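Sim demos for a plate-clearing policy: how many is enough, and do they need to be teleoperated?

Forum: Learning from Demonstration > Data Collection

slowjoint
Posted Tuesday, 9:12 AM

I'm collecting demonstrations in simulation for a small imitation learning project. One arm, parallel-jaw gripper, kitchen layouts. The task is picking food off a plate and putting it in a bowl. The project is called Lastmont internally, so if I slip and write that, it means this task set.

The plan was 500 demos by the end of May. I have 473 saved. Three people drove the arm: me, Guoqing Dai from our lab, and a summer student. We use a 6-DoF mouse. Each episode starts with a random kitchen style, a random layout and random positions for the objects on the counter.

My problem is that the policy trained on these does fine on the reach and badly on the grasp. It gets over the plate, comes down, closes and comes up with nothing. Then it carries on to the bowl as if it had something in the gripper. It does this a lot more with small food pieces than with a whole fruit.

Questions:

1. Would you collect more of the same, or stop and look at what I have?
2. Has anyone replaced part of their human demos with scripted ones and not regretted it? 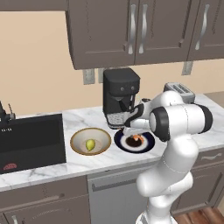

Gripper over the plate, lemon in the bowl beside it. Marble counter layout.

That layout is one of the harder ones for the policy. The food pieces are small and close together, and the coffee machine stands behind the plate, so people tend to come in at different angles to feel safe. I can see it in the joint logs. Guoqing comes in high and goes straight down. I come in from the side and correct late.

Training is behavior cloning with action chunks, two camera views plus proprioception. Nothing unusual.

hinge_and_bracket
Posted Tuesday, 9:40 AM

Stop and look at what you have. 27 more demos won't fix a grasp problem if 473 didn't.

Split your set by operator and train on each person alone. It costs you a day of compute. If the policy trained on Guoqing's demos grasps better than the mixed one, you have your answer, and you can throw out or redo the others.

We had the same thing on Coltix, which was drawer opening. Two operators, two habits. One of them paused before closing the gripper and the other didn't. The model learned to hover. It would sit over the handle for the rest of the episode.

slowjoint
Posted Tuesday, 9:58 AM

I can do the split. The operator ID is in the metadata for everything except the first batch, when we weren't writing it. I could probably tell those apart from the approach angle.

On hovering, I don't see much of it. Mine closes too early if anything.

pallet_jack
Posted Tuesday, 10:31 AM

I'll disagree with the post above. Mixed operators are good for you in the long run. If you train on one person's clean straight-down approach, you get a policy that has never seen itself a little off to the side. Then it drifts at test time and has no idea how to get back. Your late corrections from the side are useful data. I would keep them.

What I'd check first is the camera. At the moment of grasp, can the policy see the food at all? From the angle in your picture the fingers come down right on top of the pieces. If your second view is mounted the same way, the pieces may be hidden when it matters. A wrist camera would help more than another hundred demos.

slowjoint
Posted Tuesday, 10:44 AM

One of the two views is a wrist camera. It renders at low resolution. The picture I posted is the wider view.

pallet_jack
Posted Tuesday, 10:52 AM

How low?

slowjoint
Posted Tuesday, 10:55 AM

Low enough that a small piece of food is a few pixels until you are almost on it. We did that to keep the files small.

pallet_jack
Posted Tuesday, 10:57 AM

Then start there. You're in sim. If you saved the states you can re-render everything at a higher resolution without driving the arm again.

slowjoint
Posted Tuesday, 11:03 AM

States are saved. I hadn't thought of going back over the old ones. I'll queue it tonight.

Marlow_K
Posted Tuesday, 11:48 AM

On scripted demos, since no one has answered that part. I did this for Killis, which was a sorting task. We wrote a planner that knew the object poses, had it do the pick and place, and saved whatever succeeded. It made thousands of episodes while we slept.

It worked and it didn't. The scripted motions are very regular, so training loss drops fast and everybody is happy. Then you run it and the policy is brittle. The script knows exactly where the object is, so it never searches and never fixes a mistake. We ended up adding noise to the script's actions while keeping the clean action as the label. That helped more than anything else we tried.

I would not go fully scripted. I would use it for the reach and the carry, and have people do the grasp.

hinge_and_bracket
Posted Tuesday, 12:10 PM

Stitching those together is a pain, though. You get a jump in speed at the handover, and the policy picks up on it.

Marlow_K
Posted Tuesday, 12:16 PM

You do if you don't smooth it. We resampled both halves to the same speed. Took an afternoon.

hinge_and_bracket
Posted Tuesday, 12:21 PM

It took us a good deal more than an afternoon and I still wouldn't do it again. The human half was always a bit shaky and the script half never was. A network can tell the difference even when you can't. For a task this short I'd rather have a person drive the whole thing.

gantry_ann
Posted Tuesday, 1:35 PM

What is your success check? Asking because of "carries on to the bowl as if it had something."

When we started collecting for Hinds, our success flag only looked at the final state of the target container. Some of our start states had an object in the container already, and those episodes passed no matter what the operator did. We had empty grasps in the training set marked as good. The model copied them faithfully.

Your picture has a lemon in the bowl. Is that from an earlier step in the same episode, or is it placed there at reset?

slowjoint
Posted Tuesday, 1:52 PM

It can be either. The reset can put a fruit in the bowl as a distractor. The check asks whether the bowl contains food.

Let me go and read the check again.

gantry_ann
Posted Tuesday, 1:54 PM

Please do.

slowjoint
Posted Tuesday, 3:20 PM

OK. The check asks for any object in the food category inside the bowl at the last step. It does not compare against the start. So every episode that begins with a fruit in the bowl passes, including the ones where the operator dropped the piece or missed it and hit the end key.

I wrote a quick filter that compares the first and last states and requires at least one item to have moved from plate to bowl. It's running over the whole set now. I've watched some of the rejects and they are real misses. Several are mine, from late in the day. I remember seeing the green light and assuming the piece had gone in.

gantry_ann
Posted Tuesday, 3:31 PM

That would explain the empty carry. Also look for episodes with a miss followed by a second try that worked. Keep those. They show the model what to do after a miss, and most sets are short on them.

pallet_jack
Posted Tuesday, 3:38 PM

Agreed on the retries. And still re-render the wrist view.

hinge_and_bracket
Posted Tuesday, 3:45 PM

Still split by operator too. Bad labels and mixed habits can both be true. Do the filter first, retrain, then split. If you change everything at once you won't know which one did it.

pallet_jack
Posted Tuesday, 3:50 PM

I don't think the split is worth the compute if the filter and the render fix it, but the order is right.

glovebox_77
Posted Tuesday, 4:26 PM

Side question. Are you drawing kitchen styles evenly? When we let the sampler pick freely we ended up with a lot of one countertop and hardly any of another, and our failures lined up with the rare ones. You said the marble one was hard. It may just be thin in your data.

slowjoint
Posted Tuesday, 4:41 PM

The sampler is uniform but we skipped layouts when the arm couldn't reach the plate, and I never logged the skips. So the counts could be off. I'll tally by style once the filter finishes.

I asked Guoqing and he says he skipped a fair number of them because the start pose was awkward and it was quicker to press reset. The student did the same. I probably did as well.

glovebox_77
Posted Tuesday, 4:49 PM

Log the resets from now on. Write the seed to a file every time someone presses the key. You can go back to that list and collect those ones on purpose.

slowjoint
Posted Tuesday, 5:15 PM

Added. The reset key now writes the seed, the operator and how many seconds they had been in the episode.

Plan for the rest of the week: finish the filter, re-render the wrist view, retrain on what's left, tally by style. New demos only after that, starting with the skipped seeds and the small food pieces. I'm leaving scripted reach alone for now. Marlow_K, if you can share the noise settings from Killis I'd like to see them anyway.

Marlow_K
Posted Tuesday, 5:33 PM

Will send them by message. They were tuned for a slower arm than yours, so scale them down before you try anything.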